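18 October 2019

Home by four, which never happens on a Friday, so I decided it was finally time to deal with the little stuff. You know the stuff. Tea, mostly, plus the odds and ends that have been sliding around the Stendach drawer ever since we moved to Sudthorpe in June. Nasrin gave me the organizer tray weeks ago and it has been sitting on top of the fridge making me feel guilty!

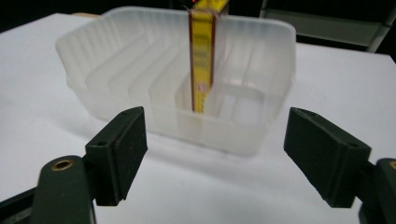

Tall yellow box, standing up between the ribs.

I love that tray. It's the frosted kind with ridges along the inside, and skinny things can stand on end in it. I had my doubts about anything so tall in a tray that shallow (my old one from Kwan was twice as deep and I still managed to lose things in it), but I kept trying it different ways and got far too into it. Put down the big white paper first — Mom's trick, from when she did the button jars.

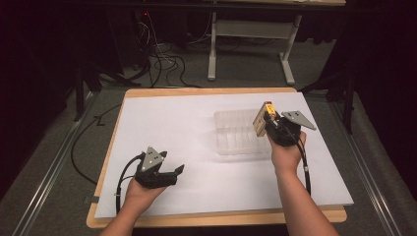

The tray on the white paper, yellow end up over the right side.

Nasrin Moradi called in the middle of all this to ask if we're still on for Tindberg next weekend. Yes, if the car behaves. She wants to leave at some awful hour. Need to find my good boots, and get bread tomorrow.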